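4.3 Floor work in a shared room

The tabletop results in Section 4.2 were collected with the work surface at a fixed height and the objects within reach of one arm. Floor work drops both conditions. The operator has to bend, crouch and walk, and the object is often attached to something else by a cord or a hose. We treat it separately for this reason and report it under its own heading in Table 5.

The Lis task list has 11 chores, of which four are done at floor level: moving a vacuum cleaner to a marked spot, straightening its hose, gathering a loose cable into a coil, and picking up a power strip and placing it against a wall. All four are jobs that a person finishes without much thought. We asked how much of each job the Zoster policy could complete after training on human demonstrations alone, with no robot data from the same room.

Demonstrations were collected at the Sekach site using hand-held grippers and a head camera. We collected 700 demonstrations over all tasks and kept 400 after filtering. Most of the rejected ones came from floor tasks. The usual reason was loss of tracking when both hands were near the floor and the operator's head was tilted down. Hair, sleeves and knees all block the view of the hands in this posture, and a tracker that depends on seeing a marker face from the head camera will fail for short periods. We filled gaps shorter than 2 seconds by interpolation and discarded the rest.

The room was left in its normal working state. People sat at desks and walked through during recording, and we did not clear the cables between takes. This makes the data noisier, but a household or a shop floor will not be cleared for a robot either, and the earlier Girkex trials had already shown that a policy trained in a tidy room does poorly when one extra cord is present.

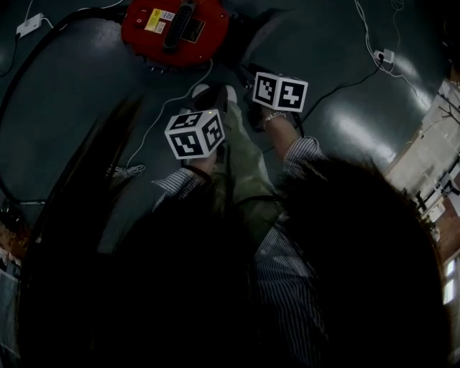
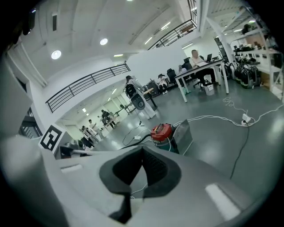 Figure 6. Floor-level work area. First view: head camera looking down, with a marker cube in each hand and cables on the floor. Second view: camera on the hand-held gripper, with a canister vacuum cleaner ahead and its black hose lying along the floor.

Moving the vacuum cleaner was the easiest of the four. The body is rigid and large, and the policy could correct a poor first grasp by backing off and trying again. Failures came late in the run, when the hose caught on a chair base or pulled tight. The policy had no means of noticing this apart from the change in the image, and it usually kept pulling. A human operator stops as soon as the load feels wrong. Adding a wrist force reading would probably help, but our hand-held grippers do not record force, so there was nothing to train on.

Straightening the hose gave mixed results. The policy learned to find an end and lift it. It did not learn when to stop, and in many runs it went on adjusting a hose that was already straight enough by our scoring rule. We counted these runs as complete and list the extra time in Table 5.

Cable coiling was not solved. Thin white cables against a glossy floor were hard to pick out near patches of glare, and black cables were lost where they crossed one another. When the policy did close on a cable, it often took two strands at once. We saw no run in which a tangled cable was separated and coiled without help. The same operators did this by hand in well under a minute.

The power strip task fell between these. Grasping the strip was reliable when its cord lay behind it and poor when the cord ran under the gripper. Placement was good in both cases - the wall gives a clear edge to aim for, and small errors do not matter.

Taken as a group, the floor tasks suggest that the policy handles single rigid objects at a level that might be useful with a person nearby. It cannot yet be left to tidy a floor. The weak point is the part of the chore that involves cords, and cords are present in nearly every room where such a machine would be used. A larger set of demonstrations may close some of this gap, although the filtering losses described above mean that floor data costs more to collect than tabletop data.

We also note one limit of the scoring. Each run was judged by its end state, and a run that dragged a cable across a walkway could still pass. Section 5 returns to this point with a stricter rule.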